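Shares 15 | Comments 9

It has been a good long month on Pomare, our grasp planner, and those of you who stuck with us through the Lulach rewrite will be glad to hear that the new approach stage went into the simulator on Thursday. We gave it an egg to think about, naturally — eggs are unforgiving, and we're fond of them.

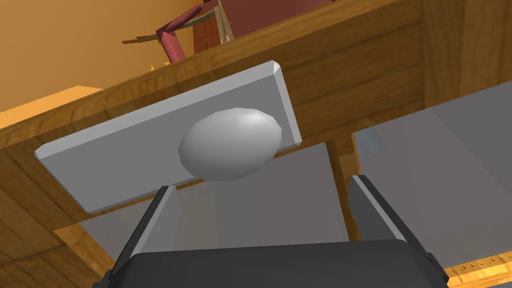
The simulated egg on its plate, with the fingers open beneath.

The planner now scores every approach before it commits to one, and drops any that would bring the palm too close to a table edge. That used to be a separate check in Sirnska, and a slow one at that! We've set up 549 start poses for the overnight batch, and planning takes about 10 seconds for each, so do put the kettle on if you're running them all at home. The wrist view is logged along with the joint targets, so you can step back through a run and grumble at leisure.
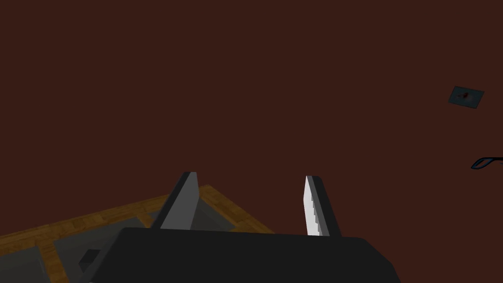

Zinberg wrote in to ask for the rejected approaches to be saved too, as a plan that was thrown away often tells you more about the cost weights than the one that was kept.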